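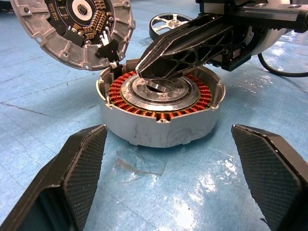
Two-arm bench build, part 2: teaching it to take a motor apart

2 min read
Last updated in March

gadmont_gus
Progress on the Maluleke arms. Cover off, board still wired to the housing, one finger over the rotor hub. The job is cover, then rotor, then stop before it reaches the windings. It took me 27 tries to get the script this far. By hand I can do it in the time it takes coffee to go cold.

unathi_n
Which finger pads are those? Crosshatch?

gadmont_gus
Crosshatch, yes. Cast at home, smelled terrible for a week.

kodley_k
Unplug the board first. Those little red and white wires are going to lose an argument with an arm that can't feel them.

gadmont_gus
The wires are the interesting part -- any idiot can script an unplugged one.

kodley_k
Any idiot can also buy a new board.

zwane_g
With Kodley on the wires, against him on everything else. I'd worry more about that open lattice finger poking at the hub. Mine flexed badly at 400 grams.

gadmont_gus
Mine's printed thicker. Will load it up tonight and post what it does.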